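4.3 Do the written rules describe the work?

Most guidance on collecting hand-held gripper demonstrations in people's homes is a list of things to write down before starting: the task name, the room, the operator, the objects. We were asked to adopt one such list, the Pondis checklist, and had no strong view of it. After applying it to 192 recordings made in 28 homes we have become doubtful, and the reasons are worth setting out, as similar lists are now being put forward as good practice for the whole field.

The first difficulty is with the word "object". Pondis requires every object to be named in advance and given a class from a fixed table. The table was drawn up by people working with cups, blocks and tinned food. It assumes that a thing has one shape, that it keeps that shape when lifted, and that it can be told apart from its neighbour. Where these hold, our annotators filled in the form quickly and agreed with each other. Where they do not hold, the form was still filled in, and this worries us more than blank fields would have done. A completed form looks like evidence of care. In our case it was often evidence that someone had picked the nearest word.

The second difficulty is the rule on backgrounds. Pondis asks for a "neutral setting, free of personal items". The Seppälä guidance is softer and asks only that personal items be "kept to a minimum", without saying who judges the minimum. Neither document explains how a home is to remain a home once the rule has been followed. Of the recordings we reviewed, 25 met the stricter wording, and we would hesitate to call any of them typical of domestic work.

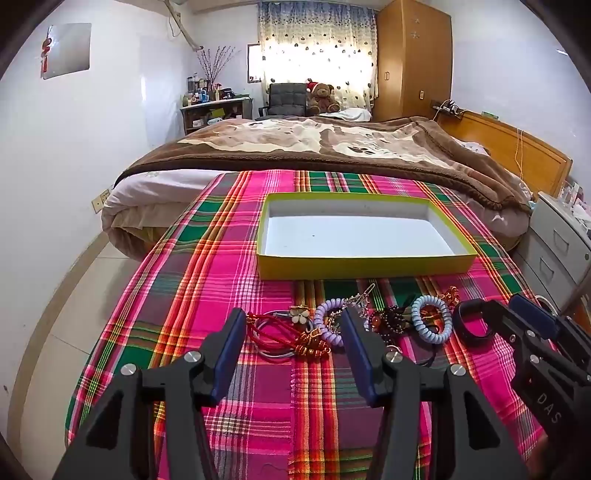 Figure 7. Bedroom sorting task, small accessories and open box lid on plaid cloth.

Sorting tasks put both rules under the most strain. Our protocol, drafted by Sowmya Hegde and revised after a trial in September, asks for mixed items and an open container, and leaves the choice of items to the household. In Figure 7 the coiled bracelets and the strand of beads can at least be named, though no single shape will serve for either. The red cord is harder. It is tangled, it carries a tasselled charm, and it is looped around a thin silver bangle, so that an annotator must decide whether the form wants one entry or several. Pondis has no answer. Nor does the background rule help much, with a teddy bear in a Santa hat beside the chair at the far side of the room. Removing it would satisfy the wording and would tell us nothing about whether the bracelets were handled well.

It may be objected that a rough standard is better than none. We accept this for safety rules, where a cautious guess does little harm. We do not accept it for labels. A wrong label is copied into later work, and later readers have no means of knowing that it began as a guess. The Firkik group's proposal to add an "entangled" flag would be a modest gain, provided the flag can be set after the recording as well as before it. Their other proposal, a score for tidiness, seems to us to measure the householder.

Until better wording is agreed, we report the Pondis class only where two annotators chose it separately. All other items are described in plain words, at whatever length is needed. This makes the records slower to search, and Pistotix, whose software we used for storage, does not at present index the longer field.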